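Ticket 484 - Backpack packing station, table 2
Status: Closed
Opened by: Esperanza Vidal
Site: Cordero
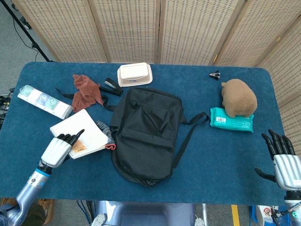

Table 2 with backpack and items, 3/17/24

Problem as reported:
Pack does not close properly when filled from the current list. Front flap sits too high and the main zipper stops short of the end. Same result on 3 tries. The list was written for the old Imow pack, and the Promel pack is shallower by about the depth of one wipes container.

Items on the table at time of report: black backpack, hard wipes container, soft pack of wipes, stapler, notebook, white box with the round icons, brown cloth, gray knit item with the orange-red edge, plush toy.

Log

Entry 1 (E. Vidal)
Emptied the pack and started over with the box flat against the back panel. Notebook in front of it. Zipper still stopped short. The wipes container was standing upright in the middle and pushing the front out.

Entry 2 (E. Vidal)
Laid the container on its side at the bottom. Better, but the lid popped open under the weight of the box. Took it out, wiped the lining, left the pack open to air.

Entry 3 (Tesau desk)
Do you need both kinds of wipes in there? The list only says "wipes".

Entry 4 (E. Vidal)
Good point. Left out the hard container and kept the soft pack. It goes flat under the notebook. Zipper now closes all the way.

Entry 5 (E. Vidal)
Second issue, smaller. The stapler caught the cloth twice when I pulled things out. Closed the stapler and put it in the front pocket by itself. Cloth is now folded in four - it was taking up far more room bunched up. Knit item goes inside the fold. Plush toy goes in last, on top, and can be squashed.

Entry 6 (Tesau desk)
Updated the list to say "soft pack wipes, 1". Please check the straps too. We had a report from table 3 of a strap end getting shut in the zipper.

Entry 7 (E. Vidal)
Checked. Straps need to be pulled clear to the sides before closing. Added as the first line of the list. Packed and unpacked twice more with no trouble.

Resolution: list changed, no replacement pack needed. Old lists at the other tables to be swapped out in April.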